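Card Desk Check: Table, Holders and Sorting Tray
1 January 2023
By Candela Valcárcel
9 comments

The list covers the card desk at Plokthorpe and the things kept on it: the table, the card holders with clear sleeves, the sorting tray and the cards themselves. It replaces the version from April, which had the tray and the holders on separate sheets. Mark each line OK, Attend or Remove. Write a comment for anything that isn't OK, and sign at the bottom before the cards go back into the drawer.

Anyone who hasn't done the check before should do it once with somebody who has.

PART A. THE TABLE

A1. Top is clear of crumbs, paper scraps and grit.
Attend. Small pale specks on the wood near the holder. They are hard to see from a chair because the grain is strong, so stand up and look across the top with the light in front of you. Brush off, then wipe. Don't sweep them towards the holder, as the open sleeves will catch them.

A2. Top is free of splinters, lifted grain and sticky patches.
OK. Run a flat hand over it. If anything snags, put tape over the place and write it up.

A3. Table does not rock.
OK. Push down on each corner in turn.

A4. Nothing hot, wet or sharp kept on the top.
OK. Drinks go on the shelf. Scissors and letter openers go in the drawer with the points facing the back.

A5. Cables kept off the floor where people walk.
OK.

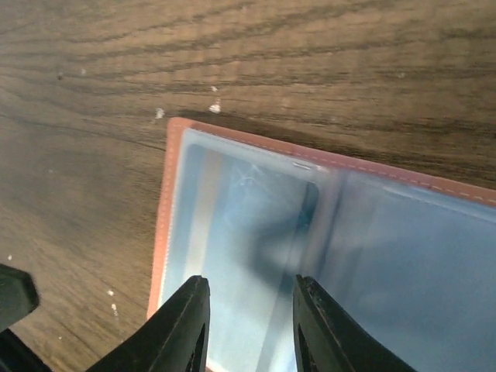 A6. Enough room to open a holder flat.
OK. A holder that hangs over the side gets leaned on, and the spine goes first. If there isn't room, move the tray back before opening anything.

PART B. THE SORTING TRAY

B1. Bins are joined firmly side by side.
OK. Lift the tray slightly by one end. If a bin drops or twists, take the tray out of use. It should stay in one piece when it is carried across the room with cards in it.

B2. Rims and corners have no cracks or rough edges.
OK. Look closely at the green bins as they get the most handling. A cracked rim will scratch a card and can cut a finger.

B3. Cards lie flat in the bins and don't stand up over the rim.
OK. If they do, the bin is too full. Empty it into the drawer and start again.

B4. Each bin is used for one sort only.
Attend. The order was clear to me but it isn't written down anywhere, and the person on the next shift would have to guess. A label on the front of each bin would do.

B5. Bins are clean inside.
OK. Tip out and wipe with a dry cloth. Dust settles in the corners.

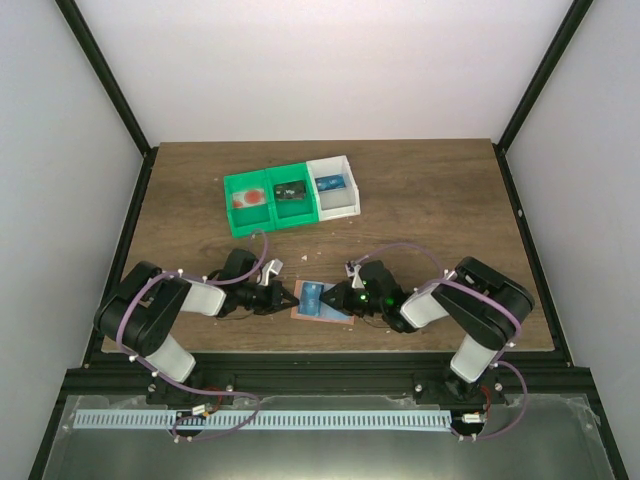

Flanagan: We had the same trouble with B4. Two people were sorting on the same day and one of them took the white bin to mean "finished" while the other took it to mean "don't know". It took most of an afternoon to put right. We now have a strip of paper tape on the front of each bin with one word on it, and the tape gets changed when the sort changes. Could the list say who is meant to write the label?

Fair point. I have added it below as B6.

B6. Label written by whoever starts the sort, and taken off by whoever finishes it.
New line, not yet checked.

PART C. THE CARD HOLDERS

Check every holder that has been out during the week. Take the cards out of any pocket you are not sure about. The whole part takes a few minutes per holder if they are in decent condition.

C1. Cover opens flat and closes without force.
OK.

C2. Stitching is sound all the way round.
OK. Follow it with your eye from one corner right back to the same corner. A single loose stitch can be marked Attend. If you can get a fingernail under the border, mark it Remove.

C3. Border is not peeling, split or curling at the corners.
OK. The upper corners wear before the lower ones on most of ours.

C4. Sleeves are clear enough to read a card through.
OK. Tilt the holder before deciding. The plastic throws back a lot of light from overhead and can look cloudy when it's fine. If it still looks cloudy from two or three angles, wipe it and look again.

C5. Pockets are open at the mouth and not stuck together.
OK. Part them gently. Don't blow into them. Don't use a pen or a ruler to open them, as both leave a mark and a ruler can split the seam.

C6. Seams between pockets are holding.
OK. Press lightly along each seam with a fingertip. A card that slides from one pocket into the next means the seam has gone. 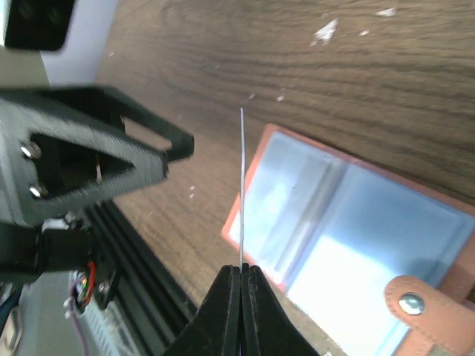

Card holder open on the table, clear sleeves inside the stitched cover.

C7. No grit inside the pockets.
Not checked. I ran out of time and will do it with the next batch. Whoever gets there first, please initial this line.

C8. One card to a pocket.
Not checked, for the same reason. Doubled cards are the usual cause of stretched pockets and they are also how cards go missing. The desk has 836 cards on its list and I would rather find them all behind the first layer of plastic.

PART D. THE CARDS

D1. Card is flat and not cracked.
OK. Hold it by the edges and look along it. Don't bend it to test it.

D2. Corners are not lifting.
OK. A lifting corner catches on the sleeve and will tear it sooner or later. Mark the card Attend and keep it in the tray until it has been replaced.

D3. Printing can be read.
OK. Small print goes first, so check that before the large lettering. Old cards with worn small print go to Grusta for reprinting, together with the list number.

D4. Card goes into the pocket without being pushed hard.
OK. Put one corner in first, then the rest.
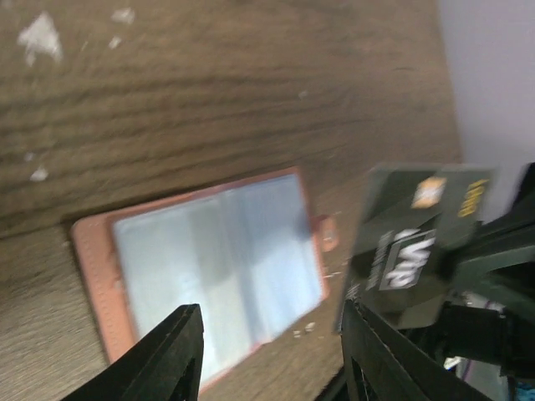
D5. Dark cards looked at on both faces.
OK. Scratches and greasy marks show up on these far more than on the white ones, and people tend to glance at the front and move on. Turn each one over. A soft dry cloth takes off most marks. No spray, even the sort sold for screens, until we hear back from Draretti about what the coating will stand.

D6. Any card not on the list is set aside.
OK. Put it in an envelope, write the date on the front and leave it in the top drawer. Don't put it in a spare pocket.

PART E. THE PERSON DOING THE CHECK

E1. Hands clean and dry, no hand cream.

E2. Seat at a height where the forearms rest on the table. Sorting 200 cards with raised shoulders will give most people a sore neck.

E3. A break away from the desk after each full tray.

E4. Lanyards and loose sleeves tucked in.

RESULT

Table: Attend (A1)
Tray: Attend (B4), new line added (B6)
Holders: no removals, C7 and C8 outstanding
Cards: no removals
Signed: C. Valcárcel

FURTHER COMMENTS

Draretti: On D5, please keep to the dry cloth for now. We are asking about the coating and will post the answer under this list.

Grusta: For reprints, put each card in its own envelope. The last lot came in a rubber band and the outer ones had a line pressed into them.

Flanagan: Thanks for B6. Can C2 say what colour of thread to use for a repair?

Candela Valcárcel: Please don't restitch them at the desk. Mark the holder Attend and send it to me with the cards taken out. I'll put that under C2 in the next version.

Showing latest comments of 9 | Shared 2 times
Contact the Plokthorpe card desk | © Plokthorpe | Back to top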